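Tato Two-Finger Gripper, wrist-mount version

Item no. 941
In stock – ships from our Ridgeway shop
Fits: most mid-size arms with a round tool flange (adapter ring sold separately)

I've been selling grippers long enough to be suspicious of any spec sheet, so before the Tato went up on this page I wanted it in our test bin for a good long while, picking up the kind of junk people really ask me about. Blocks, crinkly plastic, little odds and ends that don't sit flat. If you only ever pick cardboard boxes you can probably skip all this and buy the cheaper Busine, which is a fine gripper and I still have a shelf full of them!

We ran both on the same arm with the same bin, clamped down so it couldn't wander when a finger caught the wall (it happens, more than I'd like).
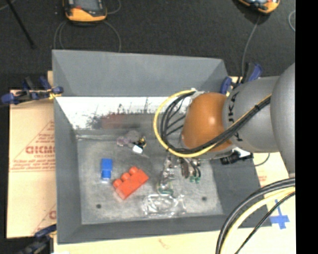

Bin test on the KUKA arm, mixed small items and clear packaging.

The toy blocks were easy for both. Clear packaging is where they split. The Busine has wide flat pads and tends to push a crinkly bag ahead of it until it hits the wall, and then you're stuck. The Tato has narrower tips and got under the edge on 8 of 11 tries with the bag lying flat, and the misses were mostly my fault for setting the approach too high – I'd started with the Busine heights and forgot to change them. Corners are better too, though you still want a bin with sloping sides if you have any say in it.

What I don't like: the tips wear. After some seven weeks of daily use, starting in January, ours had a visible groove and I swapped them. A spare pair comes in the box, and more are listed under Parts. The swap takes two screws and a bit of patience. Also, please leave plenty of slack in your cable loop. I had mine too tight at first and the wrist ran out of travel on the left side of the bin.

It talks to the Clorolico controller out of the box. Other controllers work with the plain open/close signal, but you lose the grip force setting, and for soft packaging I'd really miss that.

In the box: gripper, two pairs of tips (one fitted), mounting screws, cable, printed quick-start sheet.

Page updated 26 February 2019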